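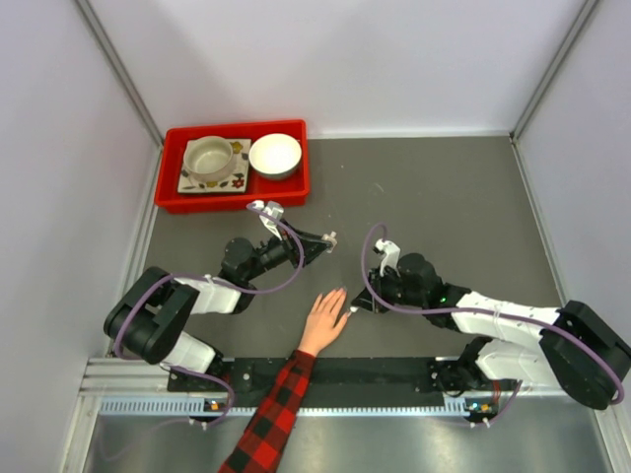 Right, a thread about why the bench at Huvthorpe has been standing still since Saturday teatime. Get a brew, it's a bit long.

Short version: the right arm moved when it had been told to stay put. It came down a few centimetres, sideways and a bit forward, with Ilaria's hand on the table. She's fine! Not a mark on her. She did say a word I won't type.

The job is dull as anything. Two arms, two bowls, one red tray. Pick a bowl up off the tray, put it down in the middle, put it back, over and over. We were on run 542 and I'd stopped paying proper attention somewhere in the thirties, if I'm being truthful.

Ilaria Fabbri runs the bench with me. Between runs she reaches in from the front to check the table. You press hold, both arms freeze, in you go. We've all done it hundreds of times (that's the bit bothering me).

So she pressed hold. Panel said HOLD. And then the right one sagged and swung in towards her thumb. Slowly, thank goodness, but there's a lot of elbow on those things and you don't fancy arguing with it.

I hit the big button. Everything went limp, which I'd forgotten it does, so then the left one drooped as well. Lovely.

First guess was the cable. The purple ones run along the outside of each arm with little white clips, and there's a loop up by the wrist that I've moaned about before. Thought it had snagged and tugged. Spent most of the evening wiggling it and got nothing at all.

Second guess was the Texier update, as we'd put it on that morning. I was dead set on this one. Rolled it back, ran it again with everybody's hands in their pockets, and it sagged on try 14. So, sorry Texier, I take back what I said in the group chat.

What we've got now: the hold signal goes out to both arms, and the right one says "got it" before it's done anything about it. If a move is still queued up, there's a gap. Only 40 milliseconds in the log, but after that the arm is holding a position it hasn't reached yet, so off it trundles to get there. The panel just shows you the "got it".

Which means HOLD on our screen has never meant "safe to put your hand in". It meant "message received". I've read that screen every day since we moved over from the Cenunero site and I never once asked.

Someone's going to reply "why were you relying on a software hold", so: yes. Fair. We shouldn't have been. It was quick and it had always worked and that's the whole of my defence.

New rule on the bench, in marker pen until the proper sign comes: arms parked, power off at the wall side, THEN hands. It adds 2 minutes to every reset and Ilaria has already worked out what that does to our week. She's still in favour, funnily enough.

I've sent the logs to Zusby, who wrote the bit that talks to the arms. They've come back once to ask if we're sure the panel was showing HOLD. We are quite sure.

If you've got a similar setup, try this tonight with nobody near it: queue a long move, press hold halfway through, and watch the arm. Don't look at the screen. I'd love to know if yours creeps too.

Will add to this when Zusby reply properly. Bench stays off till then.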